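Looking After Clothes, Session 6: Folding awkward tops
Notes to go with the evening class at Merside

Hello again. These are my notes from the folding session, typed up a bit more neatly than the scrawl I had on the night, and with the bits I forgot to say put back in. If you missed it, you should be able to follow along at home with a bed and three or four tops. Please do it on a bed or a big table, please not on your lap. I know a lot of you fold on your lap in front of the telly and I'm not going to stop you, but you can't get a sleeve flat that way.

What we covered last time, very quickly

We did T-shirts, pillowcases and the fitted sheet (which I promise gets easier). The main idea was the long rectangle: whatever shape you start with, you bring the sides in until you've got a strip of even width, and then you fold the strip down. Everything this time is the same idea with more stuff getting in the way. Hoods, cords, buttons, extra layers, sleeves that are longer than you think.

Before you fold anything

Check it's dry. Cuffs and hoods dry last, so feel those and don't bother with the middle. If the hood has two thicknesses of cloth, put your hand right inside it. A hoodie that goes in the drawer with a damp hood will smell by the weekend and you'll have to wash the lot.

Do up zips, but only to about two thirds. All the way up makes a stiff lump under the chin. Buttons I leave to you. I do up the top one and one in the middle on a shirt, and on anything decorative I don't touch them at all.

Empty the pockets! I found a bus ticket and half a pack of mints in a jumper I'd already washed this month, so I'm in no position to lecture.

Laying out

Most of the work is here and most people rush it. Put the top down with the hood pointing away from you and the hem towards you. Pull both sleeves straight out to the sides. Then put one hand flat on the chest to hold it still and use the other to smooth outwards, from the chest to the shoulder, from the shoulder to the cuff. Do one side and then the other. Last of all, take the hem by its two corners and give it a gentle tug towards you, which gets rid of the bunching across the tummy.

I like to lay out face up first, have a good look, and then turn the whole thing over for the folding. Some books have you start face down. Try both. With face up you spot the missing button and the gravy stain before they go back in the drawer, and I'd sooner know.

The basic hoodie fold

1. Face down, sleeves out, hood flat above the shoulders.
2. Bring the right side in to the middle of the back, sleeve and all. 
3. Fold that sleeve back down so that it lies along the strip you've just made. It should point at the hem.
4. Same again on the left.
5. Fold the hood down on to the back. Tuck any loose cord inside it.
6. Hem up to the middle, then fold once more up to the shoulders.

You should finish with a block about the size of a tea tray, or half of one for children's things. If yours is fat at one end, the hood has gone in crumpled. Open it up to step 5 and press the hood flat with your palm, there's no need to start again.

A few people asked about rolling. Rolling is fine for a suitcase and fine for deep drawers. I don't do it for hoodies, the hood makes one end of the roll huge and it springs open as soon as you let go.

Tops with an extra layer

I do love these and they're a pain. You get them a lot in the shops now, a stripy or checked top with a little waistcoat or vest over the front. Sometimes the two are sewn together at the shoulders and sides, sometimes they're separate and you've just washed them as a pair. Find out which before you start, by lifting the bottom edge of the top layer and having a feel up the side seams. If it's separate, take it off and fold it by itself. 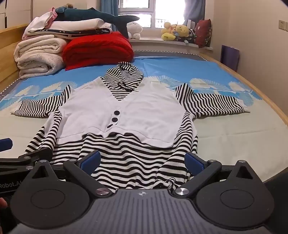 Layered tops need smoothing twice, the under layer first and then the one over it, and they reward a bit of patience. Take this stripy hooded one with the pale vest across the chest. The vest stops at about mid-torso and its hem goes wavy, so that's the edge I'd straighten with my fingertips before turning anything over. There are two dark buttons down the middle of the vest, and I'd keep the folds away from those: sides in as normal, but make the cross fold below the buttons where you've only got the striped fabric to deal with. The hood is crumpled back on itself too, and you can tell straight away from the stripes, which bend into curves. Stripes are brilliant for learning on for exactly this reason. When they run straight, your cloth is flat, and when they wander off you know where to put your hand.

The cord on this sort of top wants laying inside the neckline before the hood comes down. Don't knot it. Knots pull tight in the wash and then you're there with a fork trying to get them undone.

Where to put them

Standing up in a drawer, folded edge uppermost, if your drawers are deep enough. Mine are 16 cm inside and a grown-up's hoodie just goes in if I do one extra fold. On a shelf, pile them no more than 6 high or you'll pull the whole lot over getting at the bottom one. Heavy knits at the bottom, thin stuff on top. I don't hang hooded tops if I can help it, the weight drags at the shoulders and you end up with those little hanger bumps.

To practise before next time

Fold one plain hoodie, one with a zip and one layered top if you own such a thing (borrow one if you don't). Do each of them three times. Then leave them in the drawer for a few days and look at where the creases have come. Bring the worst one with you!

Next session is coats and anything padded, so we'll need the big tables and an early start on setting up.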